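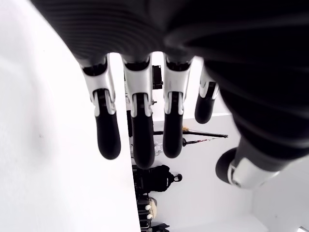 Robotic hand with black fingertips, seen from below.

Navarro ready for first full season as Hedley captain

Precious Navarro has played left back for Hedley for seven years and says she never asked to be captain. She got the armband in November, when Marit Solheim retired, and wore it for the last three games of the fall. Hedley won one of them, tied one and lost the other.

Now she has a preseason to do the job properly. Training started last week at Nowakowski Field, and the first league game is away at Drandau.

"The fall was mostly holding on," Navarro said on Wednesday, February 4, 2026, after a morning session that ran long. "Marit left, we had three games, and I tried to keep everything the way she had it. I didn't change the warmup. I didn't even change where people sat on the bus."

She has changed a few things since. Players now meet without the coaches on the first day of each training week, for as long as it takes. The first meeting went on for more than an hour, and most of it was about travel.

"People were annoyed about leaving at five in the morning for Skornura when we could go the night before," she said. "I took that to Gönül and she took it upstairs. We're going the night before this year. It was a small thing, but they'd been complaining about it since before I got here."

Head coach Gönül Duman picked Navarro over two other candidates and told all three on the same afternoon. Navarro said the conversation lasted a few minutes.

"She told me I'd be captain and that she expected me to disagree with her in her office and nowhere else," Navarro said. "Then she asked about my hamstring."

The hamstring kept her out for 10 games in the first half of last season. It was the longest she had been out since high school, and she said it was the reason she was surprised to be chosen.

"I thought you had to be on the field to be considered. I'd hardly played. Gönül said she'd been watching what I did when I wasn't playing, and I didn't love hearing that, to be fair, since I spent a lot of it in a bad mood."

Working back from the injury

Navarro hurt the leg chasing a long ball in a home game she remembers mainly for the rain. She tried to come back after a month and felt it again in the second half of a practice game.

"That one was my fault," she said. "I told everybody I was fine. Sevim had me on a schedule and I skipped ahead on it."

Sevim Yalçınkaya, the team's physical therapist, put her back at the start. The second time around, Navarro did every sprint session on the list and was not allowed to kick a ball over any distance until she had finished them.

"It was boring," Navarro said. "You run, you walk back, you write down how it felt. Sevim wanted a number every time. I'd say four and she'd look at me and say, 'Is it four or is it six?' Usually it was six."

She still does part of that program twice a week before training, and she gets to the field early enough to finish before the others come out. Two of the younger defenders have started doing it with her.

She has played every minute since she came back. Her crossing took longer to return than her speed, and she had no assists in the fall. She said she knows the number and does not need to be reminded of it.

"I was hitting everything too early. I'd get to the corner of the box and cross it so I didn't have to run anymore. We've been working on taking one more touch. Sometimes you get tackled doing that, and then you have to run all the way back."

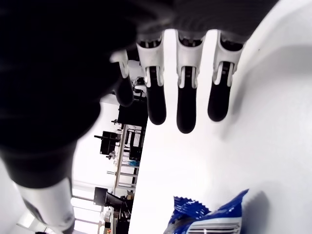
A different back line

Hedley gave up 13 goals from the left side of its own defense last season, most of them while Navarro was out. Duman has spent much of the preseason on the back four, and she has moved Sibel Eren from midfield to center back, next to Navarro.

Eren had not played there since she was a teenager. Navarro said the first few practices were rough.

"Sibel wants to go and win the ball. That's what she's been told to do her whole career. So she'd go, and I'd look over and there'd be this big space. We had a talk about it. She said I should shout louder. I said she should turn around once in a while. We were both right."

By the second practice game, a 1-0 win, the two had settled on a simple rule. If Eren steps up, Navarro stays. If Navarro has already gone forward, Eren waits for the midfield to cover before she moves. It cuts down on how often Navarro can attack, and she has accepted that for now.

"I like going forward. Any left back will tell you that. But if I go six times instead of twelve and we don't concede, I'll take it. Ask me again in April."

Talking to Solheim

Navarro still speaks to Solheim most weeks. The former captain has moved back to the coast and is not working in the game. Navarro said their calls are rarely about soccer, though she did phone her the night Duman gave her the job.

"I asked her what I should do about the referee, because I'm not good with referees. She said learn their first names and don't talk to them for the first ten minutes. I've managed the names."

She picked up two yellow cards for arguing in her three games as captain. Duman has spoken to her about it. Navarro said both cards were fair, and that the second came after a decision that went Hedley's way.

"I was still mad about the one before," she said.

Hedley has two more practice games before the season starts, both at home. Duman plans to rest Navarro for the first of them and have her play the full game in the second. Eren will wear the armband while she sits out.

Navarro would like to play in both. She has already been to the office to say so, and she was told no.

"So I'll be on the bench in a big coat," she said. "I'll do the shouting from there."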